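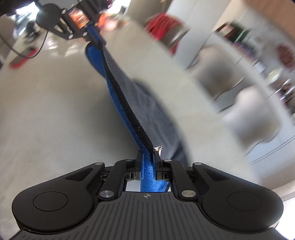
Household cloth is among the least studied of the things people own. Furniture is inventoried, silver is insured and clothing has its own museums, but the towels, wipes, covers and sheets that pass through every home are seldom recorded at all. They are used until they are thin, cut down for rougher work and then thrown away. Weavers, however, have always judged such cloth with care, and their first test is a simple one. A piece held at two points and drawn out on the diagonal, as the blue and grey cloth is over its wide pale tabletop, is watched for its give, which in most woven fabric is greatest on the bias. How far it gives, and how well it recovers, says a good deal about the yarn, the density of the weave and the finish it received at the mill. In Windholm, where linen has been made for six centuries, this knowledge has lately become the subject of formal study.

The town lies in a shallow river valley with heavy soil and a long, damp spring, conditions that suit flax better than wheat. The earliest written mention of weaving in the district is a toll record of 1418, which sets a duty on bolts of plain cloth carried over the bridge toward the southern markets. The entry is short. It gives the rate for bleached cloth and a lower rate for brown, meaning linen in its natural color, and it excuses cloth "for the table and kitchen of the house" from any payment. Historians of the region have long taken an interest in that exemption. It suggests that even then, a line was drawn between cloth made for sale and cloth made for use, and that the second kind was thought too ordinary to tax.

The consequences of that line can still be felt in the archives. Trade linen left behind ledgers, seals, contracts and lawsuits. Kitchen linen left almost nothing. When the Windholm Textile Archive was founded, its holdings consisted mainly of altar cloths, damask table sets and sample books from the larger mills. A visitor could learn a great deal about what was spread before a bishop and very little about what was used to dry his plates.

The Zulla bequest changed this. Zulla was a draper's shop on the market street, in business under that name for most of the twentieth century, and it sold everyday goods to everyday customers: dish towels, roller towels, dusters, pillow covers, aprons, floor cloths. The shop kept one example of each pattern it carried, folded and labeled with the price and the name of the mill. When the business closed, the whole reference stock passed to the archive in its original drawers. It comprises almost 2000 pieces, most of them unused, and it covers a period in which household cloth changed more than it had in the previous three hundred years.

The oldest drawers hold linen and linen mixed with hemp. The patterns are plain or bordered, with stripes in red or blue along the selvage. These stripes were practical. They allowed a household to set one color aside for glassware and the other for the hands, a rule that many older residents of the valley still follow. Cotton appears in the drawers of the 1920s, first as weft with a linen warp, then alone. After the war come the terry weaves, the waffle weaves and the printed calendars, and by the 1970s there are blends whose labels promise that no ironing will be needed. The labels themselves have become a useful source. They record not only fiber and price but the instructions given to buyers, and those instructions grow longer with each decade as people could no longer be expected to know how a given cloth should be washed.

The bulk of the earlier stock came from a single supplier, the Fankhauser mill, whose brick sheds still stand beside the weir. At its height Fankhauser employed 200 people, a large part of the working population of the lower town, and it ran its looms in two shifts. It made little that was admired. Its specialty was a firm, slightly rough towel in plain weave, sold by the dozen and hemmed by women working at home. The firm's wage books show that hemming was paid by the piece and that the rate did not rise for nineteen years. They show, too, that towels with faults in the weave were sold back to the hemmers at half price. Several families in Windholm still possess these seconds, and the archive has gathered a number of them to set beside the perfect examples from the shop.

The comparison has proved instructive. Cloth that has lain in a drawer for eighty years is often in poorer condition than cloth that has been washed every week for thirty. Linen in storage tends to weaken along its folds, and starch left in the fabric draws damp and insects. The used towels, softened and repeatedly dried in the open air, have lost weight and color but kept much of their strength. The archive now refolds its stored pieces along new lines on a regular schedule, and the most fragile have been rolled on tubes padded with washed cotton. Starch is removed before a piece is put away. These are measures long known to housekeepers, and the archive's staff have been glad to adopt them.

A second part of the work concerns repair. Darned and patched cloth was once passed over by collectors as damaged. It is now among the material most often requested by researchers. A darn may show the kind of thread at hand, the skill of the person sewing and the value placed on the object at the time. In the Windholm pieces, two methods are common. One is a woven darn, worked over and under the remaining threads until the hole is closed. The other is known locally as turning, in which a worn sheet or towel is cut down the middle and rejoined at its outer edges so that the strong sides become the center. Turned sheets have a seam running their full length, and people who slept on them as children tend to remember it clearly.

The archive has held practical classes in both methods for several winters, and demand has grown steadily. Many who attend are under forty and own very little linen. They bring cotton towels, baby cloths and shirts. Darning was developed for coarser and looser weaves than most of those sold today, and some modern fabrics do not accept it well. Blends with elastic fiber pucker around the repair, while very fine cotton tears beyond it. The instructors recommend a patch in such cases, or a return of the cloth to humbler duties.

Interest has also come from the trade. Ikico, a small maker of kitchen and bath goods in the upper town, was given access to the Fankhauser drawers and has since put a plain bordered towel back into production. The new cloth follows the original thread count but is woven from flax grown abroad, as the valley no longer has a working retting pond. It costs considerably more than a cotton towel of the same size. Whether a household will accept that price for an object meant to be stained is a question the firm is still weighing. Its first buyers were restaurants, which change their linen daily and know precisely how many washes a towel will stand.

The Zulla drawers have been on public view since November 2018, in the former finishing room of the Fankhauser mill. The cabinets stand in the order they had in the shop. Most are kept closed against the light, and an attendant will open any of them on request. Two drawers of sturdier pieces may be handled without gloves. Entry is through the yard on the river side, and the repair classes meet upstairs during the winter months.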